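Robótica aplicada. Apuntes de la sesión 7: visita al laboratorio de Gallent

Estos apuntes recogen lo que vimos en septiembre en la jornada de puertas abiertas de Gallent. Entran en el examen los apartados 2 y 3. El 1 es de contexto.

1. Organización de la visita

Entramos a las 10:30 en dos grupos. El primero empezó por la sala de teleoperación, con Marichka Zhuravel, y el segundo por la de procesado de datos, con King-fai Chiu. A mitad de mañana se cambiaron. Cada demostración duró 30 minutos, preguntas incluidas.

2. Sala de teleoperación

El proyecto se llama Fitia y estudia tareas bimanuales con objetos pequeños: abrir, cerrar, encajar, pasar de una mano a otra. El operario trabaja ante una mesa despejada, con guantes y un mando en cada mano, y manipula el objeto directamente. Se registran a la vez la imagen y el movimiento de las dos manos.

Zhuravel insistió en que una tarea bimanual no es la suma de dos tareas de una mano. En el caso del tapón, una mano fija y la otra gira, y el par que aplica la segunda tiene que compensarlo la primera. Si la sujeción cede, gira el frasco entero.

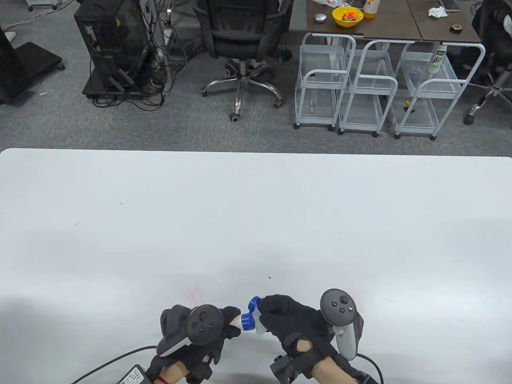 Figura 1. Tarea del frasco de tapón azul: agarre con las dos manos, sin soltar los mandos.

Términos que hay que saber:
Episodio: una ejecución completa de la tarea, del reposo al reposo.
Agarre de sujeción: el que inmoviliza el objeto.
Agarre de trabajo: el que produce el giro.
Reagarre: soltar y volver a coger para seguir girando.

3. Sala de procesado

Chiu enseñó el programa de revisión, Su. De una tanda de 688 episodios se habían revisado 314. Se descartan los que tienen saltos en el seguimiento o las manos fuera del campo de visión. La revisión lleva aproximadamente 100 segundos por episodio y se hace a mano.

Preguntaron por qué no se automatiza. Chiu respondió que lo probaron y que el filtro eliminaba muchos reagarres correctos al confundirlos con errores.

4. Para la próxima clase

Leer el capítulo de cinemática del agarre y traer dibujado el diagrama de fuerzas del tapón. Quien no pudo ir a la visita puede hacer el trabajo con el guion de Ilbridge, que está en la carpeta del curso.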